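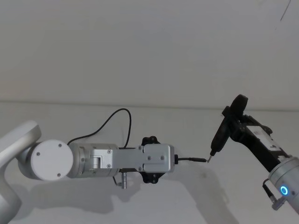 티켓 3757: 양팔 셀 접촉 테스트, 플러그와 팁이 자꾸 어긋남
상태: 모니터링 중
설치 장소: Urkavberg 2층 시험실
담당: Zemska 현장지원

안녕하세요, 또 저예요. 지난번 티켓이 너무 길어져서 새로 열었습니다. 앞 티켓은 비상정지 배선 얘기까지 섞여서 읽는 사람이 고생이더라고요. 이번엔 접촉 위치 문제만 적을게요.

증상부터요. 왼팔이 케이블 플러그를 물고 오른팔이 팁 달린 공구를 물고 와서 둘을 가까이 붙이는 작업인데, 아침에 티칭 포인트를 잡아 두면 점심 전까지는 멀쩡합니다. 그러다 오후가 되면 팁이 플러그 끝 옆을 스쳐 지나가요. 에러가 뜨면 차라리 편할 텐데 컨트롤러는 성공으로 기록하고 넘어갑니다. Nomusix 로그에는 접촉 판정이 빠진 회차만 나중에 빈칸으로 남고요. 저는 그 빈칸을 오후 4시쯤에야 발견했어요(커피 마시면서 보다가 뿜을 뻔했습니다).

처음 의심한 것들

첫째로 오른팔 홈 포지션. 다시 잡았는데 변화 없음. 축별로 영점 값을 뽑아서 설치할 때 저장해 둔 값이랑 나란히 놓고 봤는데 차이가 없었어요. 관절 쪽은 일단 용의선상에서 뺐습니다.

둘째로 공구 좌표계. 누가 TCP 값을 건드렸나 싶어서 변경 이력을 열어 봤더니 Arvid가 지난 1월에 저장한 값 그대로였습니다. Arvid, 의심해서 미안해요!

셋째로 조명. 셀에 비전은 안 쓰니까 상관없는데도 껐다 켜 봤습니다. 네, 시간 낭비였어요.

넷째로 온도. 오후에만 그런다니까 다들 열팽창 얘기를 하길래, 아침 일찍 워밍업 프로그램을 돌려서 팔을 충분히 움직인 다음 시험했어요. 그랬더니 아침인데도 어긋나더라고요. 그래서 한참 "역시 열이네" 하고 신나 있었는데, 워밍업을 팔만 움직이고 그리퍼는 연 채로 한 번 더 돌리니까 또 멀쩡한 겁니다. 그럼 열은 아니고, 케이블을 문 상태로 많이 움직였느냐가 관건이라는 얘기가 돼요. 여기서 방향을 틀었습니다.

케이블 문 자세 점검

속도를 최저로 내리고 접근 동작을 한 스텝씩 끊어 가며 봤습니다. 펜던트 들고 셀 옆에 쪼그려 앉아서요. 무릎이 좀 아팠지만 이게 제일 확실해요. 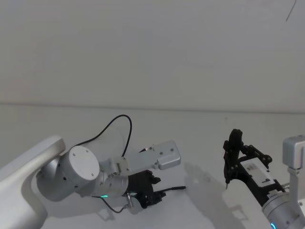 제가 특히 신경 쓴 건 왼쪽 그리퍼에서 플러그 끝까지 튀어나온 길이였습니다. 길게 물면 케이블이 조금만 비틀려도 끝이 크게 돌아가거든요. 티칭할 때는 짧게 물려 있었는데, 작업을 반복하고 나서 다시 재 보면 길이도 각도도 조금씩 달라져 있었어요. 미끄러지는 거죠. 그리퍼 악력을 올려 볼까 했는데 Randi가 말렸습니다. 피복이 눌리면 접촉 판정보다 더 골치 아픈 일이 생긴다고요. 맞는 말이라 악력은 그대로 뒀습니다.

그럼 왜 미끄러지냐. 늘어진 쪽 케이블이 범인이었습니다. 손목 아래로 남은 길이가 고리처럼 뭉쳐 있다가, 반대쪽 끝의 USB-C 커넥터가 테이블 위에서 쓸리면서 물린 부분을 당기는 거예요. 손목 6축이 돌 때마다 살짝 당기고, 놓고, 또 당기고. 한 번에 당기는 양은 눈으로 봐서는 모를 정도인데 오전 내내 쌓이니까 오후에 터지는 거였습니다.

확인하려고 손으로 고리를 받쳐 들고(물론 팔은 정지 상태, 서보 오프 확인하고요) 늘어진 부분을 풀어 준 다음 다시 83회 돌렸습니다. 빈칸 없음. 손을 떼고 원래대로 늘어뜨린 채 같은 횟수를 돌리니까 뒤쪽에서 빈칸이 나오기 시작했어요. 이걸 보고 혼자 박수쳤습니다.

하나 더 적어 두자면 손목에서 그리퍼로 가는 배선도 같이 봤어요. 작업물 케이블이랑 둘 다 검은색이라 처음 보는 분은 헷갈립니다. 저도 한 번 엉뚱한 쪽을 잡고 따라가다가 커넥터에 도착해서야 알았어요. 손목 쪽 커넥터는 조임 상태만 확인하고 건드리지 않았습니다.

링 표시등은 왼팔 초록, 오른팔 파랑으로 뜨는데 우리 셀에서는 설정을 그렇게 나눠 둔 거라 고장 아닙니다. 야간조에서 벌써 두 번 물어보셔서 여기에도 남겨요.

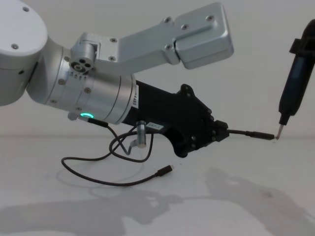 조치한 내용

1. 작업물 케이블 물리는 위치를 플러그 쪽으로 더 당겨서, 튀어나온 길이를 줄였습니다. 작업 지침서의 치수도 같이 고쳤고요. 예전 치수는 취소선으로 남겨 뒀으니 지우지 말아 주세요.

2. 접근 경로에서 손목이 90도를 한꺼번에 돌던 구간을 둘로 나눴습니다. 들어 올리고, 돌리고, 다시 내려가는 식이에요. 사이클 타임은 조금 늘었는데 생산 라인도 아니니 괜찮다고 봅니다. 급하신 분은 저한테 말씀 주세요, 그래도 안 바꿀 거지만요.

3. 반복 중간에 기준점 확인 동작을 넣었습니다. 팁을 플러그 앞에 세우고 잠깐 대기하는 스텝인데, 이때 신호가 안 잡히면 성공으로 넘기지 말고 멈추게 해 놨어요. 오후 4시에 빈칸 발견하는 일은 이제 그만하고 싶습니다.

4. 오른쪽 그리퍼가 공구를 문 상태도 다시 맞췄습니다. 공구를 눌러서 흔들어 보니 유격은 없었는데, 내친김에 팁이 테이블에 수직으로 서는 자세에서 좌표를 새로 잡았어요. 기울어진 자세에서 잡은 예전 값은 백업 폴더에 있습니다.

아직 안 한 것

남는 케이블을 걸어 둘 가이드가 필요한데 부품이 안 왔습니다. Hovland 쪽에 주문은 넣었고요. 그때까지는 작업 시작 전에 손으로 꼬인 걸 풀어 주세요. 케이블 타이로 손목에 묶는 건 안 됩니다! 지난번에 해 보니 6축이 돌면서 타이가 배선까지 같이 물고 늘어졌어요.

Märta가 물어본 충돌 감지 감도는 손대지 않았습니다. 그 값은 양팔 간섭 영역이랑 엮여 있어서, 바꾸려면 따로 티켓을 여는 게 낫겠어요.

현재 상태

수정한 프로그램으로 2000회 연속 시험을 걸어 뒀습니다. 중간에 두 팔을 벌린 대기 자세로 한 번씩 빠지게 해 놨으니, 셀이 서 있는 것처럼 보여도 놀라지 마시고 펜던트 화면부터 봐 주세요. 정말 멈춘 거면 화면 위쪽에 스텝 번호가 고정돼 있습니다. 그 번호랑 케이블이 어떻게 늘어져 있는지 사진을 같이 올려 주시면 제가 원인 찾기가 훨씬 편해요. 리셋은 그다음에 눌러 주시고요, 제발요.

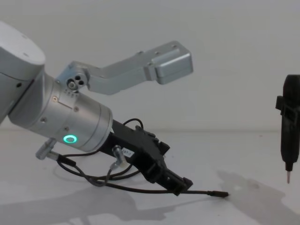
Salim Barasa: 경로 나눈 건 확인했습니다. 그런데 대기 자세에서 복귀할 때 왼팔이 먼저 움직이나요, 오른팔이 먼저 움직이나요? 예전 버전은 동시에 출발했는데, 그러면 케이블이 흔들리는 동안 팁이 이미 내려와 있어서 기준점 확인이 헛돌 수 있거든요. 왼팔 먼저 보내고 잠깐 쉬었다가 오른팔을 부르면 어떨까요. 그리고 새 TCP 값 저장할 때 파일 이름에 공구 이름도 넣어 주세요. 백업 폴더에 비슷한 이름이 너무 많습니다.

답변 드려요. 아, 그건 제가 놓쳤네요. 지금도 동시 출발 맞습니다. 시험이 대기 자세로 빠졌을 때 일시정지하고 순서를 바꿔 넣을게요. 왼팔이 도착하면 신호를 주고, 오른팔은 그 신호를 받은 뒤에 짧게 쉬었다가 내려오는 걸로 하겠습니다. 횟수는 처음부터 다시 셀 거고요(눈물). 파일 이름도 바꿔 놓겠습니다.

Kauko Aaltonen: 야간조는 그럼 재시작한 시험 그대로 이어받으면 되죠? 꼬인 케이블 푸는 건 팔이 멈춰 있을 때만 하는 걸로 인수인계 노트에 적어 두겠습니다.

네, 그대로 이어받아 주세요. 풀기 전에 서보 오프도 꼭 적어 주시고요. 가이드 부품 도착하면 장착하고 같은 시험을 한 번 더 돌린 다음 이 티켓에 결과 올리겠습니다. 그때까지 상태는 모니터링 중으로 둡니다.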